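Sumeya Gudeta had been teaching arms by remote control for most of a year before she felt she was any good at it. "You think you'll be a natural, because you've been picking things up since you were a baby," she told me over a very large pot of tea at Staltodside, where the Aidoo project has its benches. "Then you try it through a gripper, and a banana becomes quite a serious matter!"

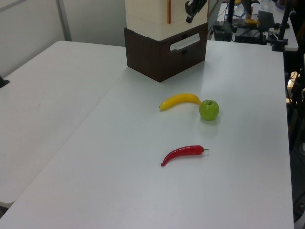 She records each task 80 times, and moves the toy fruit about between goes. A good session gives her 20 she'd be happy to keep. "I'm slower now than I was in July," she said, "and the **slow ones** are better to learn from, so I've stopped feeling bad about it."
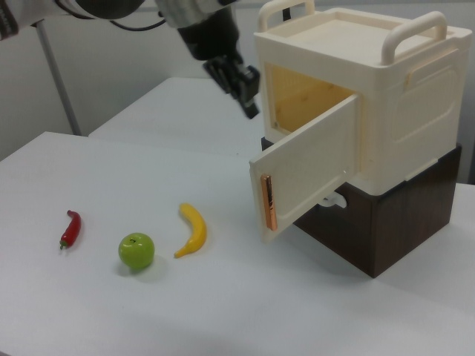
Her colleague Widad Bataineh (they share the controls, and a tin of biscuits) came to it from the other side, guiding the arm by hand. "I do miss the feel of it," Widad told me. "With your hand on the arm you know when you're pushing too hard. From a distance you've only got your eyes, so you learn to look at shadows."
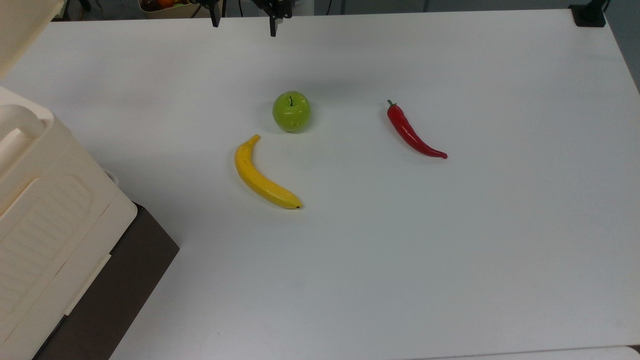 They disagree, very fondly, about how much to tidy up afterwards. Widad would keep the little hesitations in, while Sumeya would trim nearly all of them. The set stood at 702 recordings when I visited, and they were still arguing over 12.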